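Clovine opens its small-holder wallet to savers in 2 new currencies

Clovine, the digital wallet service for people who would like to own a little cryptocurrency without making a hobby of it, is delighted to announce that its customers can now pay in and withdraw in Polish złoty and Swedish kronor as well as in pounds and euros. The change has been asked for more often than anything else in the three years since the company began, and everyone here is very pleased (and, it must be said, a little relieved) to be able to say that it is ready.

Until now, a customer in Kraków or Malmö who wished to buy a modest amount of bitcoin through Clovine had to change their money into euros first, pay whatever their bank chose to charge for the favour, and then do the whole thing again in reverse when they wanted it back. For somebody moving a large sum this is a nuisance. For somebody putting aside the price of a cinema ticket every month, which describes a good many of our customers, it could swallow most of the point of saving at all.

Zuzanna Piątek, who founded Clovine and still answers a share of the customer letters herself, said: "My aunt was one of the first people to open a wallet with us, and she has been telling me off about the exchange fees at every family dinner ever since. She was quite right. I wanted to fix it properly, with local bank transfers and a price you can read before you press the button, and that took longer than I had hoped. I am very grateful to everybody who waited, my aunt included."

How the new currencies work

Customers do not need to open a second account. Anyone who already has a Clovine wallet will find the new choices under the Money tab, where they can pick a home currency and change it later if they move. Prices are then shown in that currency throughout, with the fee on its own line underneath. Transfers arrive by the ordinary local bank routes, and those made before 3 p.m. will usually be credited the same afternoon.

The conversion itself is handled by Edex, the exchange partner Clovine has worked with from the beginning. Customers' coins continue to be held in offline storage by Admasu, whose custody service was chosen after a long search and has looked after every Clovine wallet since launch.

A trial with 400 customers ran through the spring and summer, and their comments changed the finished service a good deal. The first version rounded small amounts in a way that many of them found confusing, so it now shows the full figure. Several also asked for a yearly statement in their own currency to help with their tax return, and that has been added for everyone, including customers in Britain and the euro countries who had never thought to ask for it.

A word about small sums

The smallest purchase in złoty is 5, and the smallest in kronor has been set to match it as nearly as round numbers allow. Clovine will also keep its monthly purchase limit for new customers, which stands at 3,000 złoty for the first two months and can be raised after a short telephone conversation. We know that some people find the call old-fashioned. We rather like it, and it gives new customers a chance to ask the questions they might feel shy about putting in writing.

As always, the value of cryptocurrency can fall as well as rise, sometimes very quickly, and customers should only put in money they can afford to lose. The free beginners' guide on our website has been rewritten for the occasion and is now available in Polish and Swedish.

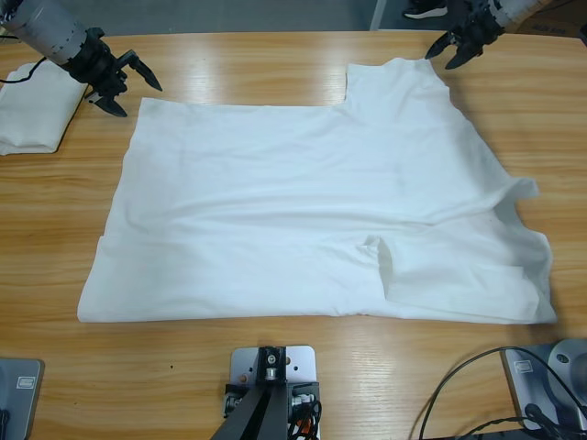 What comes next

Clovine is now working with Flukasura, the payments software company, on standing orders that can be paused for a month or two without being cancelled. The first customers should be able to try these in December, and anybody who would like to be among them is warmly invited to put their name down through the Help page of their wallet.

About Clovine

Clovine is an independent digital wallet company serving private savers in Britain and Europe. It offers a short list of well-established cryptocurrencies, with no borrowing and no advertising inside the wallet. Journalists who would like to talk to Zuzanna Piątek, or to see the new service at work, are welcome to get in touch through the press page of the Clovine website, and we will do our very best to reply the same day.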